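Asteto Introduces Two-Zone Control for Its Vunddale Line of Induction Brazing Systems

Mar 22, 2021

0 Shares

Asteto has released a two-zone control package for the Vunddale series of benchtop induction brazing systems. The package lets one power supply drive two coils at separate set points, so that parts with unequal wall thickness can be brought to braze temperature in the same cycle.

In single-coil brazing of a thin tube to a heavy fitting, the tube normally reaches temperature first. Operators compensate by offsetting the part in the coil or lowering the power, and both methods lengthen the cycle. With the new package, the heavy side is preheated by the first coil while the second is held at reduced output. When the two pyrometer readings agree within 9 degrees F, the controller releases both coils to final power and the alloy is allowed to flow.

The controller stores up to 900 heating profiles. Each profile records ramp rate, hold time, final power and quench delay, and can be recalled from the front panel or by an external signal. Profiles written for earlier Vunddale units can be loaded without conversion – only the second-zone fields need to be filled in.

Coils are wound from square copper tubing and are water cooled. Coil leads use the same quick-change block as before, and existing coils remain usable in either zone. Closed-loop cooling is recommended where the supply water is hard.
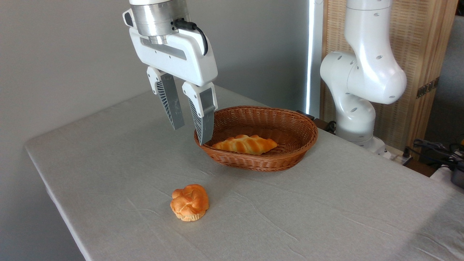

Vuorinen, which supplies brazed fittings for refrigeration equipment, has run the package on its production floor since October. Its evaluation covered copper-to-steel and copper-to-brass joints with preplaced alloy rings. Sectioned samples were checked for voids and for fillet shape on both sides of the joint.

The two-zone package is available now on new Vunddale systems and as a field upgrade for installed units. The upgrade consists of a control board, a second output block and a revised manual. Sample parts may be submitted to the Asteto applications lab for a coil recommendation and a written test report.

2 Comments

Sign up for our newsletter to receive product news and application notes by email. You can unsubscribe at any time.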